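The case against matching tableware

Most advice on equipping a shared kitchen begins with the matched set: one color, one supplier, one stacking profile. I have kept the inventory for the Storkenport lunch room long enough to disagree. A uniform set is easy to order and difficult to manage. When every bowl is white, a missing bowl is found only by a full count, and our August count ran to 469 pieces.

Mixed colors carry information at no extra cost. A purple bowl can mean soup, a lime-green one fruit, a magenta plate the main course. The person laying the table needs no labels and very little training. 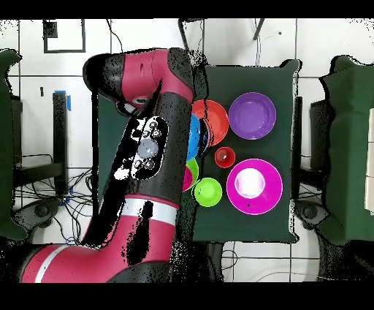

The usual objection is visual disorder. I consider it overstated. A plain dark cloth under bright plastic settles the matter for most eyes, and it also makes a small red cup hard to overlook at clearing time.

Hajnalka Boros prefers white stoneware and argues that it lasts longer. She may be right about durability – glaze does resist scratching. But replacement is done piece by piece, and a discontinued white is harder to match than a color that was never meant to match anything. Of our last 16 replacements, none required a second order.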